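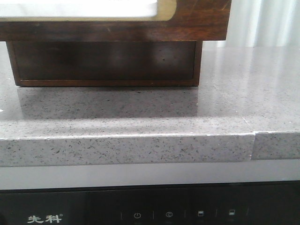

2023-07-25

To: Leung program office
From: Yu-ting Chien, software lead
Subject: Loleo manipulation software, progress since the last report

## Summary

Work on the handle perception module is finished and merged. The pull planner works in simulation and is being tuned on hardware. The recovery behavior is behind schedule by 2 weeks. Spending is on plan and we are not asking for any change to the budget.

## Perception

The handle detector now returns a grasp line and a pull direction instead of a single grasp point. The old version gave the planner a point somewhere on the bar and left it to guess the rest, which failed whenever the drawer was at an angle to the wrist camera.

We labeled 3000 wrist frames for training and held back 200 for testing. The main errors left are on handles mounted over a backplate. The segmentation step sometimes merges the bar and the plate into one region, and the estimated depth of the grasp then lands on the plate. Nikia added a check that compares the two edges of the region and rejects the grasp if they disagree in depth. It catches most of these cases but also throws out some good grasps on thin bars. We are keeping it on for now.

Glossy countertops are still a source of false edges. Reflections of objects standing on the stone get picked up by the line extractor. Masking the support plane before extraction helps, and the mask is now part of the default pipeline.

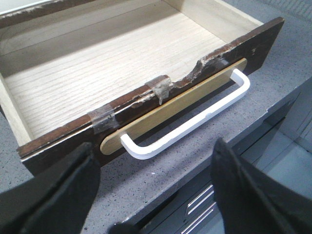
*Wrist view with the drawer out on the counter. White bar handle over a tan backplate, tape and a broken section on the top edge of the front.*

Worn drawer fronts need separate handling. The pose estimator used to fit the top edge of the front panel with a single straight line. Chips and tape pull that line off, and the error carries into the pull direction. The new fit drops outlying edge segments and also uses the long side of the backplate when one is detected. We have not yet measured how much this helps on the full test set.

## Planning and control

The pull planner was rewritten to work from the pull direction above. It plans the approach, closes the fingers on the bar, and hands over to a compliant controller for the pull itself. The controller allows sideways motion but limits force along the pull axis. The force limit is set by hand for each drawer at present. Setting it from the first few moments of the pull is planned but not started.

Recovery is the late item. When a grasp slips, the planner should back off, look again, and retry. Backing off works. Looking again does not always work, since the retreat pose can leave the handle hidden behind a finger. We are adding a visibility term to the choice of retreat pose.

## Tooling

The replay tool now lines up the fixed camera, the wrist camera, and the joint log on one timeline. The Karnurmont team has asked for a copy and will get one once the install notes are done.

## Open items

- Results for the new edge fit on the held-out frames
- Retreat pose selection
- Automatic force limit
- 6 open bugs in the replay tool, none blocking

The next report is due in September and will include hardware results for the pull planner.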